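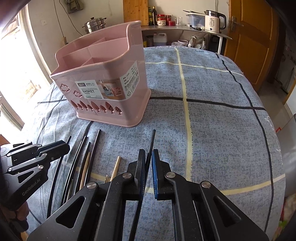

Chopstick practice on the bed, pink basket standing by. One up, plenty to go.

1/ Okay friends, long overdue update on the gripper build! I've been promising one since July and a few of you have been very patient with me (and a few of you have not, you know who you are, and I love you anyway). Get a cup of something, I tend to go on.

2/ For anyone new: I'm building a little helper arm at home. The goal is small and very domestic. I want it to put the clean chopsticks back in the basket after dinner. I've called the project Dudero, a word that has no meaning at all but that I enjoy saying out loud in the kitchen.

3/ The arm itself isn't much to look at yet. Two joints work, the third one grumbles, and it lives under a towel. So this stretch has been all about the hand end of things, working the grippers by hand and collecting practice grabs for Dudero to learn from. You hold the handle, you do the chore, and it all gets saved.

4/ Why chopsticks? Well, they're skinny, they roll, they taper, and on a soft surface they sink down just enough that the jaws want to bite the blanket as well. I've pinched so much blanket, you guys. If you can get hold of a chopstick nicely then a spoon feels like a vacation.

5/ The thing I most want to talk about is the finger pads, so bear with me. Look at the big gripper in the photo, the one holding the black chopstick up. One finger is just a flat black jaw and the other has the textured blue pad on its inner face. That's how I like it for this job and I'll defend it to anyone.

6/ I tried it with grip on both sides first and I didn't love it. Everything stuck where it first touched, so if the chopstick went in crooked it stayed crooked. With one flat side it can slide a little and settle against the pad as you close. Much kinder to a sloppy approach, and my approaches are very sloppy before coffee.

7/ A few folks asked what I used for my earlier homemade pads. It was a sheet of soft stuff called Perrin that I had in a drawer, cut with kitchen scissors and stuck on with double-sided tape. It was fine for a spoon. For chopsticks it was too squishy, and the edges kept curling up. Texture helps more than softness does, at least in my house.

8/ Now the numbers, and I know some of you only come for the numbers (hello!). I've saved 191 grabs so far. I did them in batches of 40 at first, then found my wrist had opinions about that, so now I stop whenever I catch myself leaning on the handle.

9/ Small tip if you're doing this at home with handheld grippers: mix up how things are lying before each go. My first batch was all chopsticks laid out neat and parallel, like a place setting, and Dudero learned to expect a place setting. Now I let them fall every which way, dark ones and pale ones together, and pick whichever looks the most annoying.

10/ I do it on the bed, by the way, and I'd recommend it! The height is good for my back, and a dropped chopstick doesn't go skittering off under the fridge. The stripes on the cover are handy too. When I watch things back I can tell right away how far I drifted, just from which line I ended up next to.

11/ The downside is those black chopsticks near the navy lines. Thin dark thing, thin dark line, you can imagine the confusion. I went back and forth on switching to a plain sheet and decided to keep the pattern. Real kitchens and real tablecloths are busy, and I'd like Dudero to get used to it early.

12/ The basket is the other half of the chore. It has a tall curved back and the top is divided into compartments, and getting a chopstick into a compartment you picked on purpose is a whole different sport from picking it up. Your pinch has to be low enough to hold steady and high enough that your jaws don't knock the divider on the way in.

13/ My friend Jianhua Song gave me the best advice on this, and I'll pass it along. Stand the chopstick up first, above open space, and only then move it over the basket. I'd been trying to turn it upright on the way there and poking the side every other time. Two separate moves, slower, and so much calmer. Thank you, Jianhua, dinner is on me!

14/ For the file-keeping people: I sort everything with Trisum, a tiny script I wrote that puts each grab in a folder by how it went. The folders are called good, meh, blanket and basket-poke. I started out with fancier names and could never remember them at night.

15/ Still to do, in no particular order: fix the grumbly third joint, give the arm a steadier base than the cookie tin it's clamped to, and find a longer cable that doesn't tug when I reach. I've got my eye on a bracket from Zidetano but it's sold out, so if anybody has a spare in a drawer, my messages are open.

16/ Someone asked whether Dudero has done a real chopstick yet, with no hand from me. It has done 4 in a row into the basket, slowly, with me holding my breath next to it. Then it dropped the next one down the back. I was so proud I made noodles.

17/ Next post will be about the arm base, with drawings if I can find where I put them. If you're building something similar, please tell me what you've got on your finger pads, I really do want to know. Pad photos very welcome!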